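Masine opens in a laundry on the edge of Kaltitz, and for almost 40 minutes the film hardly leaves it. Two sisters press sheets for the town's only hotel, argue about their brother and wait for a letter. The year is 1810, though no caption says so.

Director Pearce says the date was the first thing to go from the script.

"We had it on screen in the early drafts, and people who read it started asking about Napoleon," Pearce says. "I didn't want them looking out of the window for soldiers. I wanted them to look at the iron."

The film was shot in 99 days over two winters, with a gap in the middle when the money ran out. Pearce spent the gap recutting what there was and found that the brother, who had four long scenes, worked better when he was only talked about. The actor was told by phone. He now appears once, from behind, crossing a yard.

"He took it well. He asked if he could keep the boots."

Much of the talk after the first screenings has been about the sound. There is no score until the last reel, and then only a single cello. Pearce had commissioned a full one and still speaks warmly of it, but says it kept telling the audience when to be sad.

"You'd have Anna folding a tablecloth, and the strings would come in, and you'd know the letter was bad news. She doesn't know yet. Why should you?"

The cloth itself was a worry. Modern cotton creased in the wrong way under the lights, so the costume department, Cukora, bought old linen at house sales and ended up with 677 pieces. Most were used. Some were too fragile to survive a second take – a long scene at the mangle was done in one for that reason.

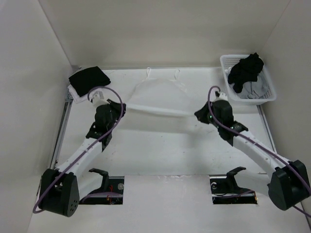
Hạnh Lục
Film writer
Aug 28, 2021

Pearce is less keen to discuss the ending, in which the younger sister reads the letter aloud and we hear only part of it. There is a full version, written out by hand for the actress. Pearce has it in a drawer and has turned down two requests to print it.

"It's quite dull, the rest of it. It's about a roof."

The next film will be set in the present day and will have, Pearce says, a good deal more talking. Casting starts in the spring.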